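# Interrupted suture

An **interrupted suture** is a row of separate stitches, each with its own knot, used to bring the two sides of a wound or incision together. It differs from the continuous suture, in which one length of thread runs the whole way and is tied only at the ends.

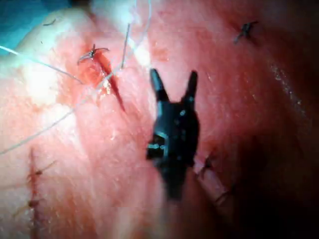
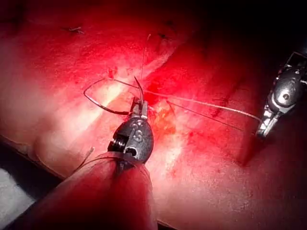
*Interrupted suturing of soft tissue. First picture: two tied knots with dark tails, and a narrow slit between parted edges. Second picture: curved needle held in metal jaws, with a loop of dark thread.*

*This page was last changed on April 1, 2021.*

## Thread

Suture thread is either absorbable, and broken down by the body over time, or non-absorbable. It may be a single filament or a braid. Single filaments pass through tissue with little drag but are stiff and hold a knot less well. Braids handle easily and knot securely, though fluid can travel along them. Dyed thread is easier to see against red tissue than undyed thread.

## Needle

Most needles for this work are curved, so that the point can enter on one side and come out on the other by a turn of the wrist. The needle is gripped in the jaws of a needle holder, away from the point and clear of the joint with the thread, where it is weakest. A taper point spreads the fibres and suits soft tissue; a cutting point is used for skin and other tough layers.

## Method

1. The point is set at right angles to the surface, a short distance from the edge.
2. The needle is turned through both sides, taking an equal depth of each.
3. The thread is drawn through until a short tail remains.
4. A loop is laid and the tail pulled through it. Further throws are added in alternate directions – this gives a square knot, which lies flat.
5. Both ends are cut, leaving small tails.

Tension should be enough to make the edges meet. A stitch pulled too tight cuts off the blood supply and may tear out.

## Comparison with continuous suture

Each stitch is independent, so one failed knot need not open the whole line, and tension can be set separately along the length. The method is slower and leaves more knots in the tissue.

## Practice exercises

The Dirness sheet, used in teaching, sets a straight line of 9 stitches on an 80 mm incision. The Chung sheet covers the same stitch on a curved line. Both ask for the tails to be cut to an even length.

## See also

- Continuous suture
- Mattress suture
- Needle holder
- Surgical knot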